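Plendell Story Box: thirty prompt cards for short fiction

A box of story starters for anyone who likes to write short fiction and keeps getting stuck on the first line. We've been using the test set at Dinberg for months, and I still get a little jump of excitement when I turn one over!

Inside you'll find 30 cards, each with an opening sentence on the front and a twist on the back. Some are gentle (a widow gets a postcard addressed to her dog), some are very odd indeed (a village votes to swap bodies for the week), and a good few sit somewhere in between. You don't have to use the twist — plenty of our writers never turn the card over at all.
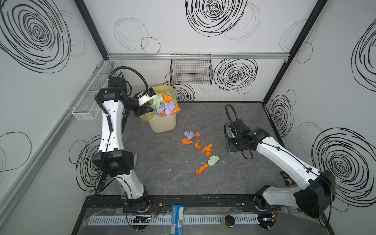

Coloured paper in the bin, scribbled walls behind.

The cards come in 4 sets:

Doorsteps — strangers, parcels, people who come back
Small Hours — ghosts, night buses, things heard through a wall
Other Skins — changes of shape, age, name or mind
Far Fields — visitors from space, lost islands, odd weather

Other Skins is the one people ask for by name, and it's my favourite too. Card 5 in that set has given us a comedy, a love story and a really nasty little horror, all from the same eleven words.

You also get a slim notebook from Shearer, ruled, with a page at the back for titles you haven't found a story for yet. I've filled mine already and I'm now writing up the inside cover. 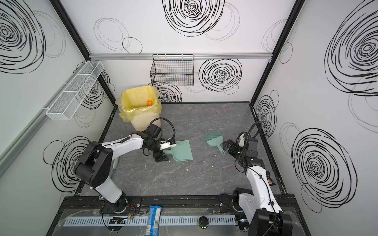 For groups, deal 2 cards each and let everyone pick the one they'd rather write. Half an hour is plenty for a first draft, and reading aloud afterwards is great fun, especially when two people have ended up with the same card. If you write alone, try keeping one card on your desk all week and see what turns up.

Far Fields was written with help from the Plilamum story circle, whose stories run long, so those prompts leave more room for a slow start.

Details
Cards: 30, printed both sides
Notebook: 1, ruled
Language: English
Suitable for: adults and older teens (Small Hours has a few grim ones)
Second printing: April, with two typing errors put right on the Doorsteps cards

Spare notebooks are sold singly.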